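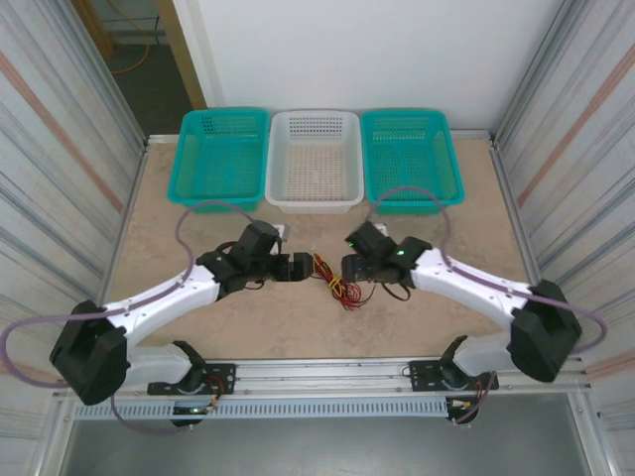
Is the pull-and-look planner running on both arms yet?

It is, and has been since the middle of this reporting period. Both arms plan against the same wire model, share one clock, and can hold, pull or let go without a person stepping them through it. The part that still needs a person is deciding when a bundle is done, and I'll get to that.

Hi Shahnaz,

Progress report for the Hellard grant, wire handling software, 2025-05-24. You asked me last time to go lighter on the acronyms and heavier on what broke, so I've tried to do both. Shanthi Sivakumar wrote most of the perception notes and I've squashed them down, so any mistakes in that part are mine.

Where we are, in short

The job is still the one in the proposal: take a tangled bundle of thin wires, loosen it, pull strands out by color and get them into the right baskets. We have the software for every one of those steps. Some of it is good! The loosening step is the one I'm proud of, and the picking of single strands is the one that keeps me late at the desk.

Since December the code has been split in two. Destlow does the seeing: it takes the fixed camera and the wrist cameras and gives back a list of strand pieces with colors, crossings and a score for how sure it is. Plekero does the planning and sends motion to the arms. They used to be one big program and every little change in one half would knock something over in the other. Splitting them took longer than I told you it would (sorry), but I'd do it again tomorrow. Shanthi can now replay a saved run through Destlow on her laptop with no arms in the loop, and I can feed Plekero made-up strand lists all day to see how it copes with nonsense.

Planning

The old planner wanted to know the whole shape of the bundle before it would move. You may remember the demo where it sat and thought for so long that your guests started chatting among themselves. The new one asks for much less. It looks for one piece of strand it trusts, works out a small pull, makes the pull, and looks again. Then it throws away nearly everything it believed about the bundle and starts over from the new view. That felt wasteful to me when Shanthi first suggested it. I had spent months on code that carried the old shape forward! But wires spring around so much after a pull that the carried-over shape was mostly fiction, and the planner was being very loyal to it.

We did keep one thing from view to view, which is a memory of where the pinch points were. If a pull stalls at some spot, Plekero marks that spot and stays away from it for the next few tries. Without the memory it would happily go back to the same snag again and again. The marks fade with time. How fast they should fade is a number I've been fiddling with by hand, and I'd like to stop doing that.

The arms take turns as holder and puller. Early on I had them pick roles once at the start of a bundle and keep them, and it made for some silly reaching across. Now the roles are up for grabs after every look, with a small cost for swapping so they don't dither. Collision checking between the two arms is the slowest part of a plan and I've moved the rough check ahead of the fine one, so bad ideas get tossed early.

Perception

Color is the easy bit, mostly. Red against black is fine, yellow against a pale surface is less fine, and anything lying on a shiny patch can lose a stretch in the middle so that one strand gets reported as two. Shanthi's fix was to let Destlow join two pieces if the ends point at each other and the colors agree, and to lower the score for the joined strand so the planner treats it with some suspicion. It's a simple rule and it beat the learned version we tried. We kept the learned one in the code, switched off, in case more training data changes the picture.

The harder bit is motion. A wire held at one end keeps swinging after the arm stops, and the wrist cameras are close enough that a small swing smears a whole loop across the view. Destlow used to take whatever it was handed and draw confident, wrong strands through the smear. 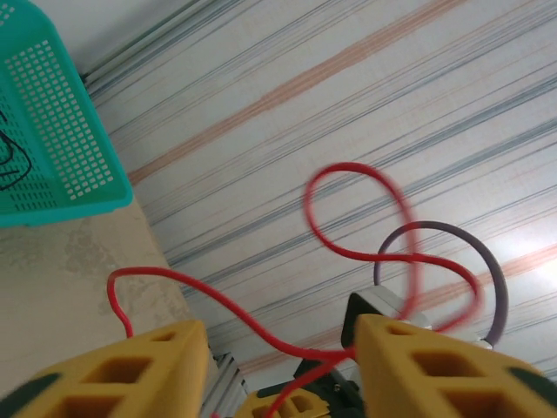
Wrist camera view: red wire loop blurred by motion above the striped surface, with a teal basket at upper left.

So there's now a settle check. Destlow compares neighboring camera images in the part of the view the planner cares about, and if things are still moving it says "not yet" instead of sending strands. Plekero waits, up to a limit of 600 milliseconds, and then either goes with the fixed camera alone or backs off and looks from a different angle. I argued for a flat wait at first, it being one line of code, and lost the argument, and I'm glad I did. Most of the time the wires are calm enough to go on well before the limit.

The robot's own cables were a lovely surprise, and by lovely I mean I lost days to them. The purple ones that run along the arms get into the views, and an older version of the color model would now and then call a purple cable in shadow a black or red strand. Then the planner would try to untangle the robot from itself. Shanthi added a mask based on where the arm joints are, padded generously for the slack in the cable loops, plus a purple class in the color model. The mask costs us a bit of real view when a wire passes in front of or behind a cable. I can live with that.

Control

Less to report here, which I hope is how you like your control section. Grip commands now carry a reason code, so when I read a log I can see whether the fingers opened on purpose or gave up. Pull moves stop on a rise in motor current, and the threshold is set per arm. I tried a shared threshold and one arm kept quitting early. There's more friction in it, or my tuning is off, or both — I haven't had time to pull those apart.

I also fixed the clock problem from last report. The wrist camera times and the arm joint times came from different places and drifted, so a strand could be placed a little off from where it really was, and the fingers would close next to it. Everything is stamped at one point now. It was a dull fix and it helped more than anything clever I did this period.

The trial set

We finished the first proper set of trials, 51 bundles, each mixed by hand and started fresh. I want to be careful with what I claim from it. We changed the settle check partway through, so the early runs and the late runs aren't the same software, and I don't want to hand you one success figure that blends them. All the logs are saved and every run can be replayed through the current Destlow, which is what Shanthi is doing now. When she's done we'll have fair numbers for the seeing side. The motion side can't be replayed like that and will need a second set on frozen code.

What I can tell you from reading the logs is where the time goes. Loosening a bundle from a tight knot to an open mess goes quickly. Going from an open mess to one clean strand in the fingers is slow, and the trouble is nearly always in the same kind of spot, with several colors threaded through each other near the middle.
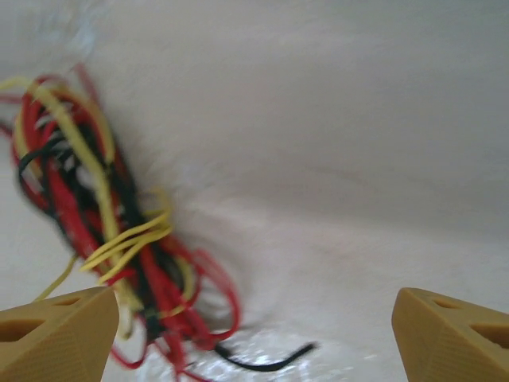

In those spots Destlow's crossings get unreliable. It can usually tell that two strands cross, but which one is on top is close to a coin toss once there are a few of them stacked up. Plekero then picks the strand it thinks is on top, pulls, and drags the neighbors along. My current patch is to have it prefer loose ends. An end that sticks out of the bundle is easy to see and much more forgiving to grab, even if the strand behind it dives straight into the middle. It's a bias in the scoring and no more than that, and it gave us noticeably calmer runs in the last few days of testing. I need to check that it doesn't just put off the bad pulls until later in the bundle.

The other open problem is the one I mentioned at the top, knowing when to quit. The planner will go on fussing at a couple of stubborn strands forever. A person watching can see that the bundle is as sorted as it's going to get and presses stop. I'd like Plekero to make that call from the scores and the stall marks it already has. There's a first version on my branch and it quits too soon. I'll take that over never quitting, but not by much.

Tools

The log viewer is worth a mention even though it wasn't in the plan. You can scrub through a run and see the camera views, the strand list and the planner's choice side by side. I built it for myself, then Shanthi started using it, and now the folks at Karunaratne have asked for a copy so they can look over our runs without phoning me. I've said okay in principle and would like your go-ahead before I send it. It has no robot code in it, only the reader and the display.

Money and time

Spending is on plan. The only change I'm asking for is to move some of the travel line over to storage, as the wrist camera recordings eat disk like you wouldn't believe. It's a move inside the budget with nothing added on top.

On the schedule, the split into Destlow and Plekero put us behind by two weeks, and I don't expect to win those back before the next report. If I had to drop something to catch up I'd drop the learned strand joiner. Please tell me if you'd choose differently.

Next up

Finish the replays and send you the perception numbers.
Freeze the code and run the second trial set on it, start to finish, with no touching.
Get the quit rule off my branch and into the main code, with the fade rate for the stall marks set from the logs.
Work on the which-wire-is-on-top problem. Shanthi wants to try a tiny test nudge before each real pull and watch which strands move with it. It fits nicely with the look-again style of the planner, and the settle check is already there to support it.

I need two things from you: the okay on the log viewer for Karunaratne and the okay on the storage money. A short email covers both. And if you'd like to come by and watch a run, please do, the waiting is much shorter than last time!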